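The **fruit bowl** is an open vessel kept on a table or sideboard for the storage and display of fresh fruit. In most households it also holds keys, rubber bands, a dead battery and at least one item of post. The fruit bowl is found wherever people buy more fruit than they intend to eat.

## Origins

Dishes for serving fruit are very old, though it is hard to say of any ancient bowl that it held figs and never, say, lentils. The bowl as a permanent fixture, filled and left out all day, depends on a steady supply of fruit and on someone wishing to be seen having it. Wealthy dining rooms took it up first. For a long time the arrangement was meant to be admired, and guests who ate from the bottom of the pyramid were not asked back.

The spread of cheap pressed glass in the nineteenth century brought the form to ordinary tables. Molten glass was pushed into a patterned mould, which gave the look of cutting without the wages of a cutter. Ribs, lobes and leaf shapes were favoured, partly for their looks and partly for their skill in hiding flaws.

## The Trornstead pattern

The Trornstead glassworks issued 285 designs for the table, of which collectors agree on the merits of two. Its leaf dish stayed in the catalogue long after the firm had lost interest in it. Horacio Palma, who wrote the only history of the works, calls it "a dish for people who own one apple". A rival version by Dunbar was deeper and sold badly, apparently for being useful.

Palma's book had a print run of 2000. Marama Tomoana's later price guide, which disagrees with it on nearly every date, sold twice as many, and its 4000 readers have been correcting Palma's ever since.

## Use and ripening

Many fruits go on ripening after picking and give off ethylene gas as they do so. Bananas produce a good deal of it and hurry along avocados, pears and anything else within reach. Household advice is therefore to keep them apart, and household practice is to pile them on top. A shallow dish bruises less fruit than a deep bowl, having fewer layers in which to forget a plum.

Citrus does not ripen further once picked. It merely waits.

Baltasar Bustos proposed in *The Nerley Book of the Larder* that fruit should live in the cloth bag in which it came home, thereby abolishing the bowl. Celeste Huenchumán replied in the following edition that she had tried this throughout March and had found a peach by smell.

## Gallery

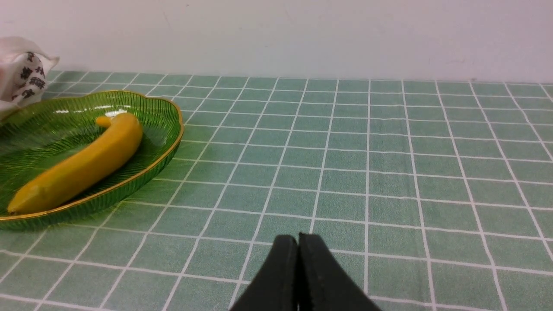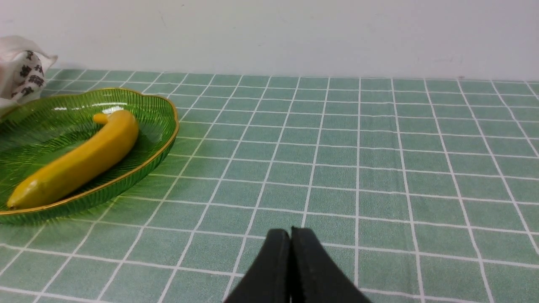 Banana in a ribbed green glass dish with a gold rim.

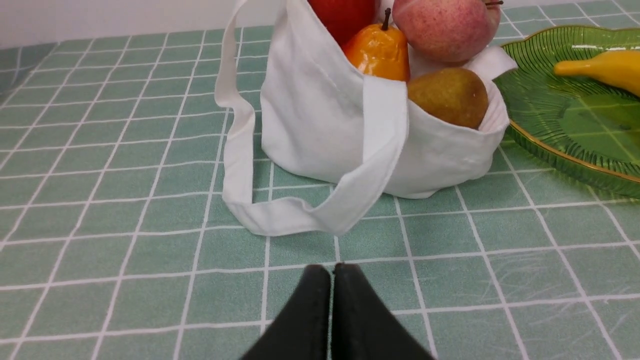 Fruit in a canvas tote bag.
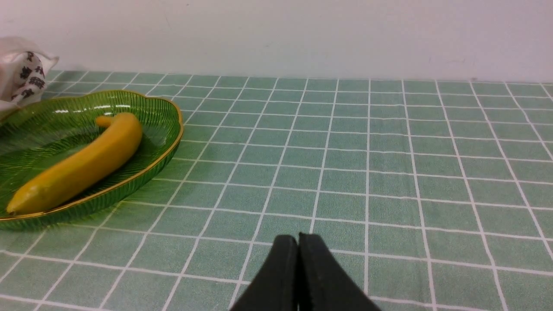
*All photographs: Pasumach picture collection.*

## In art

Painters have long valued fruit as a sitter that keeps still and charges nothing. Its one fault is that it rots, and many still lifes make a moral of this. Patricio Echeverría, who painted the same bowl of quinces for most of his career, was asked whether they stood for mortality. He said they stood for quinces, and that he had eaten the first lot.

Wax and plastic fruit solved the problem of decay and introduced that of dust.

## See also

- Cake stand
- Pressed glass
- Still life
- Sideboard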